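Home | Features | Interiors | Textiles | Archive | Subscribe

Flat Ground: Folding Knitwear on the Bed

The bed is the largest horizontal surface in most homes, and in a small apartment it is often the only one wide enough to lay out a sweater with both arms extended. A standard folding table of the type sold by Wusitz measures 46 inches on its long side. An adult pullover with the sleeves out can exceed that, so the cuffs hang over the ends and their weight pulls the shoulders out of line.

A bed has room to spare, but its top layer matters. Fleece grips knit fabric. The raised pile holds a sleeve where it is placed, and that helps when the second sleeve is being brought across. The same grip works against the folder when a whole garment has to be turned over. Lift it clear and set it down again. Dragging it gathers the blanket underneath, and the ridges transfer to the fold.
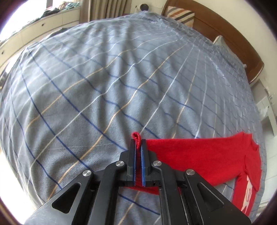
Ribbed edges need separate handling. Rib is knit to contract, so a cuff or hem is narrower at rest than the fabric it finishes. Left doubled under during folding, it forms a thick spot that carries through every layer stacked on top. Open the rib, press it flat with the palm, then start the fold from the seam.

Printed patches set the position of the fold lines. A crease through a print will, over a season of storage, show as a pale line. Fold on either side of it. On a red ground with a light print, store the face inward or place a sheet of plain tissue over it.

The Govomgate method, taught at the Bahrami laundry school in Trerkport, uses this sequence for a crew-neck sweater:

Lay the garment face down, neckline away from you.
Bring one sleeve straight across the back.
Turn it down along the side seam.
Repeat with the other sleeve.
Fold the hem up to the shoulder line in thirds.

The school teaches it on a bare padded board. On a made bed, pull the blanket taut at the foot first. A plaid or grid pattern is useful as a rough guide for squaring the hem, provided the cloth is smooth; once it ripples, the lines are of no use for alignment.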